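Services Our Work Workshop About Us Contact

Start > Company > About Us

About Us: the people who look after your arms

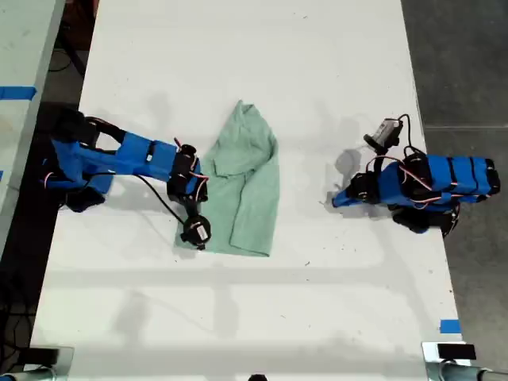

How often does a two-arm cell need looking after?
Once every 200 running hours is what we work to, and sooner if the cables have started to stiffen up.

So, hello! We're Wedeo, a small repair and setup shop in Lastthorpe, and two-arm benches are what we do all day. I started the business in a rented unit behind the tile warehouse with one bench, a box of spare servos and a kettle. The kettle's been replaced. The bench is still here, and I'm still fond of it.

Most of our work comes from places teaching a pair of arms to handle cloth – shirts, towels, anything that flops. Cloth is hard on a cell. The arms spend their lives reaching low and turning at the wrist, so the wrist is the first place I look when one comes in misbehaving. I check the connectors, then the cable slack, then the camera bracket (a loose screw on a bracket has cost me more afternoons than I care to admit).

I'm fussy about slack. The wrist camera lead wants enough loop to let the joint go right to its limit, and not so much that it catches on the other arm. We move each arm through its full reach by hand with the power off, then again under power at a crawl, and only then let the pair run together.

Our longest-standing job is the Zunau bench, which we set up in May and have visited every month. It's on its second set of wrist cables and its original bases, and I'm quite proud of the bases! The Poojary job was a bigger one: 4 cells, 51 servos tested, nine of them swapped, and a very long evening spent relabelling wires that all happened to be red.

A normal service goes like this. We back up your settings, clean the joints, check every clamp on the table edge, replace whatever's worn and set the zero positions again. After that the arms get a garment to work on while I stand there with a cup of tea and listen. A servo on its way out has a gritty sort of whine, and once you've heard it you can pick it out across a room.

We moved into our present workshop on October 7, 2023, and there's room now for customers to bring a cell in and work alongside us. Please do – you'll be handed a screwdriver. If your bench is too awkward to shift, we'll come to you, and setup visits for a single pair of arms start at £760 with the travel included.

Wedeo, Lastthorpe | Contact us | © Wedeo | Back to top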